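[kernholm-owners] Condensate drain backing up on the upstairs air handler
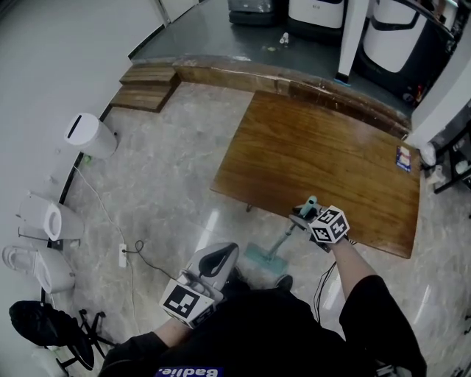

Last modified: Thu 6 June

From: Solange Simard
To: kernholm-owners list
Subject: Re: Condensate drain backing up on the upstairs air handler

Lucie Kowalchuk wrote:

> Our upstairs air handler shut itself off twice last week. Both times
> the pan underneath had water in it and the float switch was up. I
> emptied the pan with a wet vac and the unit came back on. The thermostat
> gave no code, it just went blank.
>
> The drain line is 3/4 inch PVC and it runs across the attic to the back
> wall, then down outside next to the hose bib. The installer's sheet from
> Lavoie says the trap was replaced in April, when they did the coil.
> It was fine until the humid weather started.
>
> Is this something I can clear myself, or do I need to pay for a visit?
> They quoted me for a "full drain service" and I don't know what that
> covers.
>
> Lucie

Lucie,

You can probably clear it yourself. We have the same Kernholm handler in the attic and I have been through this.

Turn the unit off at the thermostat and at the breaker first. Then go outside to where the line comes out of the wall and put the wet vac on the end of the pipe. Wrap a rag around the joint so it pulls properly and let it run for 6 minutes. When I did ours I got a plug of brown slime and then a lot of water. Look in the vac tank afterward. If there is only a cupful of clear water in there, the clog is probably not in the line and you should look at the trap.

The blank thermostat is normal. On these units the float switch cuts the low-voltage power, so the thermostat loses its supply along with everything else. Ours did the same and I replaced the batteries for no reason, as it turned out not to have any.

About the trap. If it was replaced in April and you had no trouble until now, I would check that it is the right depth and that the line after it slopes down the whole way. Ours had been hung from one strap in the middle and sagged on both sides of it. It drained well enough in spring, when the coil wasn't making much water. I added straps and that was the end of it. The manual has a drawing of the trap, near the back, in the section on drainage.

There should also be a capped tee near the handler. Take the cap off and pour in a cup of plain white vinegar once a month while you are cooling. Please don't use bleach if the line drains anywhere near your plants. Put the cap back on when you are done — on our model the handler pulls air through an open tee and the pan won't drain.

As for the quote, ask them to itemize it. When I asked Lavoie, the drain service was vacuuming the line, a tablet in the pan and a test of the float switch. The Gruka pan tablets are sold at the hardware store and a bag of 40 will last you years.

If the pan fills again after you have vacuumed the line and looked at the trap, I would pay for the visit.

Solange

--
kernholm-owners mailing list
To unsubscribe, send a blank message with "unsubscribe" in the subject line.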